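Home Topics Eating out Ask the community Members Log in

Bringing our own cake to a restaurant lunch – how should I ask, and is the fee normal?

Topic: Eating out, Havcombe and district

Good evening to all. My mother-in-law will have her birthday in January and we would like to take the family to Villca for lunch. It will be on a Tuesday, because this is the day when my wife does not work. I have eaten there only once, in the evening, and I liked the fish very much, also the bread.

My problem is the cake. My wife's sister always bakes the birthday cake and it would be a small tragedy in the family if we eat another one. I wrote to the restaurant through the Grovex booking page, in the field for special wishes, that we will bring a cake. I received only the automatic confirmation with the table and the hour. On the menu at the door I read in small letters that "cakeage" is charged per person. I did not know this word and had to look it up. So it seems they allow it, but I do not understand if I must pay for everybody at the table, also for the children and for my father, who has diabetes and will not eat any. 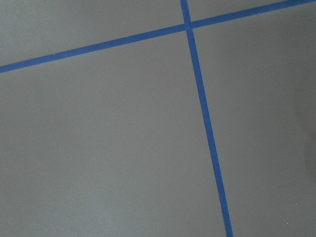

Blue tape crossing on a grey surface

I would also like to know when to bring the cake. It has cream in it, so it cannot stand in a warm car during the whole lunch. Can I deliver it in the morning, or is this impolite when the kitchen is preparing? And if we bring a cake, is it expected that we order desserts as well? In my country you bring the cake, the waiter brings the knife, and at the end you give him a piece. I have lived here for three years and I still do not want to do something strange.

Please do not tell me to change the restaurant. My mother-in-law has already chosen it.

3 replies, sorted by oldest

First reply

I worked for many years in the dining room of a hotel, in two countries, so I can tell you how it looks from the other side. The fee is normal. The restaurant loses the sale of the dessert, but it still gives you plates, forks, a person who cuts and serves, and somebody who washes everything afterwards. It is the same idea as corkage for wine.

Who must pay depends on the house. In most places where I worked we counted the plates we served, and a baby or a person who did not eat was not on the bill. Other places count every chair. You cannot know it from the menu, you must ask, and it is better to ask before the day. When the bill is already on the table the waiter often has no permission to change it.

Please do not trust the field for special wishes. Such messages are sometimes printed with the booking and sometimes they stay in the computer until the guests are standing at the door. Telephone instead. Between lunch and dinner is a good moment, at 3 in the afternoon for example. Ask for the person who takes care of group bookings, and write down the name. You need to tell them:

the day and hour of your booking, and under which name it is
that the cake is with cream and must go in the fridge
how big it is, measured with the box
whether you have candles, and when you want it to come out
any nuts or other allergens in it

The last point is more important than people think. Some kitchens do not accept a homemade cake if they do not know what is inside. 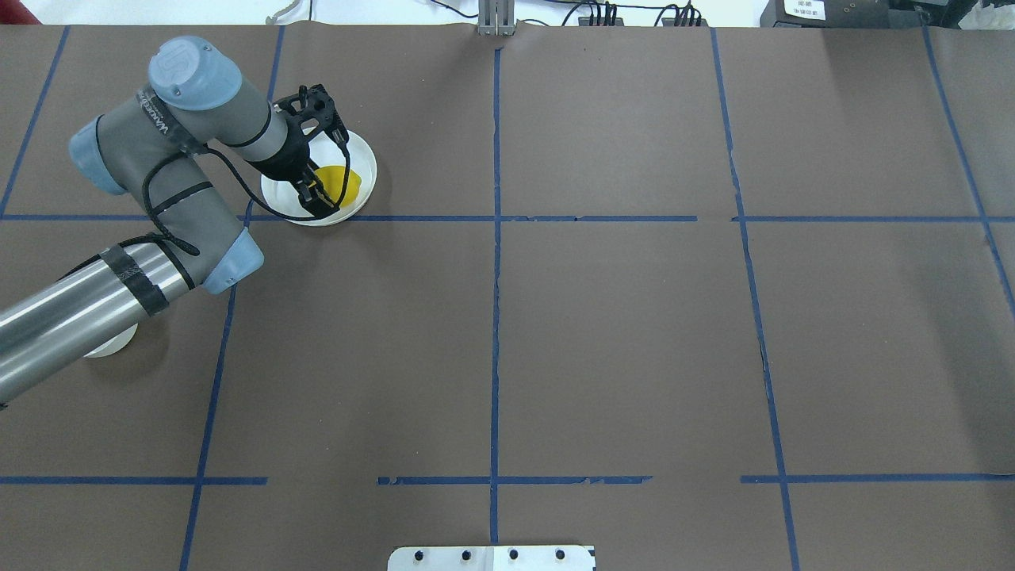

Desserts are not obligatory when you pay the fee, and I have never seen a good waiter look badly at a family for this. What you can do is order one or two things to share for those who do not eat cake. Your father might like fruit, or some kitchens will make a small portion without sugar if you ask on the telephone. If you have something with lemon or mango, ask them to bring it in a plain round white bowl like the one in the photo, where the yellow stands out nicely, and put it in the middle of the table. Then he does not sit in front of nothing while the others eat. Coffee for everybody at the same time is also appreciated, it makes the service much simpler.

About delivering in the morning: yes, but ask at which hour, and go to the back door only if they tell you so. Write your family name and the hour of the booking on the box in large letters. I have seen a wrong cake cut more than once, and it is very unpleasant for everybody.

And yes, give a piece to the waiter! Not every house permits them to eat it during service, but they will keep it for later.

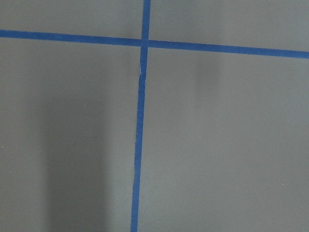
Parviz Ghorbani writes that he agrees with almost everything above, but he would not telephone at 3 on the same day. At Villca the phone is often not answered in the afternoon, so he went there in person for his daughter's graduation lunch and spoke at the bar. They counted only the plates. The children's slices were charged too, though – and he thinks this is fair, as the children had two slices each. He also mentions that the parking behind the building is full by noon.

Second reply

Just go to Skestance, they don't charge for the cake. Nice terrace also.

(You wrote not to say this, sorry, I read it too late. But maybe for the next birthday.)

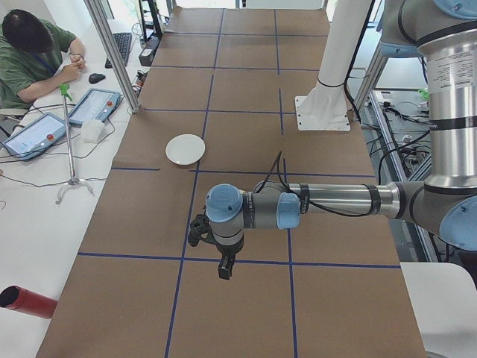
Third reply

I can add something small about the bill. If the fee is agreed by telephone, send afterwards a short message by email, so that it is written somewhere. Mine was like this:

"Dear team, thank you for the call. As agreed, I will bring the birthday cake in the morning, it needs to be refrigerated. The fee is per plate served. Our booking is for lunch on Tuesday. Kind regards."

They replied in ten minutes with "all good, see you then". On the day the waiter was a different one and he did not know anything, but I showed him the message on my phone and it was solved without discussion.

For the cream cake I would also take a cool bag, even for a short way. And bring your own candles and a lighter. In our case they had candles but only the thin ones for small children, and my uncle was turning seventy.

One question back to the person who asked: does the restaurant still close the kitchen early on weekdays? Last year we had to hurry with the main course because the cake was planned too late. If it is still so, I would ask for the cake to come directly after the main plates are cleared, and not wait for the speeches.

Reply from the person who asked

Thank you all very much, also for the tip with Skestance. I will telephone tomorrow, and if they do not answer I will go there after work. I did not think about the nuts, there are hazelnuts in the base, so I will tell them. I will write here what they say about my father.

We use cookies to remember your settings and to count visits. Accept all Manage choices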